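Dusting a Lamp With Hand-Held Grippers: Tips From My First Month With the Kozma Kit

Posted November 16, 2023, by Melaniia Semeniuk

So many of you wrote to me after the window blinds post that I'm giving the grippers a page of their own. If you missed it, I signed up for the home chores package from Kulteo. They lend you a pair of hand-held grippers (the model is called Kozma), you do ordinary housework with them, and the recordings go toward teaching robot arms to do the same jobs. You squeeze, the fingers close, and you try to get through your dusting without using your own fingertips. It's slower than a rag! But I've gotten fond of it, and I've picked up plenty of tricks that would have saved me some grumbling in the first week.

Lamps are where most people seem to get stuck, so let's start there.

Pick the right duster. A fuzzy, woolly head beats a feather one by a mile. Feathers slide around between the finger pads and bend the wrong way the minute you lean on them. With a fat fuzzy head you can clamp right down on it and it stays where you put it. I tried a flat microfiber mitt too, and it kept folding up on itself like a taco.

Don't hold the duster by the very end. My first tries had the whole thing drooping, and then I'd overcorrect and bump the shade. Grip close to the part that does the cleaning. You lose some reach but you can feel what's going on at the tip much better.

Unplug the lamp and let the bulb cool before you go anywhere near it. Same rule as dusting by hand, only more so, as you can't feel heat through a plastic finger.

Deal with the cord first. If the lamp has a cord with a little switch on it, figure out where it's going to be while you work. I've hooked mine with the brush more times than I want to admit, and a light table lamp comes right along with it. A bit of painter's tape on the table holds the cord down fine and peels off clean.

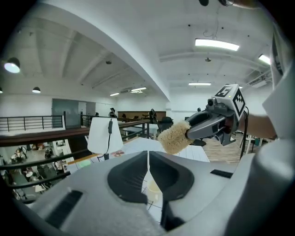 Fuzzy brush head in the gripper, lamp up next.

Clear a work area before you pick anything up. Small cups are the worst thing to leave near your hands – the gripper body is bulky and you can't always see past it. I move drinks to another table now, every time. Go slow when you set things down, too. The body is wider than your hand and it will find the one glass you forgot.

Work from the top of the shade down. On a cone-shaped shade I start at the narrow end and make short strokes toward the wide rim, then turn the lamp a little and go again. Long sweeps look nice but they push the shade sideways. The base comes last, once all the dust from up top has landed on it.

Mind the camera on the front. It's a small black thing and it's easy to smear with a thumb when you're getting a grip, or to bury in fluff if you swing the duster back toward yourself. I wipe mine with a dry glasses cloth before each session. Same goes for the cube with the black square patterns on top: keep it clean, don't put stickers on it (my nephew tried), and try not to cover it with your sleeve. Short sleeves or rolled-up ones are best all around.

Let the cable hang behind you. If it ends up between you and the table it'll drag across everything.

Now, is the package worth it? I paid a deposit of $200, which I get back when the kit goes home in December. The grippers come charged and set up, and the instructions are printed nice and large. Setup took me 5 minutes once I stopped trying to do it before coffee. The part I didn't love is the weight. After two lamps and a bookshelf my wrist wants a sit-down, so I do short rounds and put the thing on a folded towel in between.

The pads have a good bite on anything soft. On slick handles, less so. I wrapped a rubber band around the handle of my little Berkach brush and that fixed it completely. I also had the Diton kit for a weekend back when I was choosing, and it was lighter, but it squeaked each time I closed it and the dog left the room.

Their help desk answered both of my emails in two days, which is fine, though I'd have liked a phone number.

Next up is dish racks. If you've got a trick for wet forks, please leave it in the comments, I'm begging you!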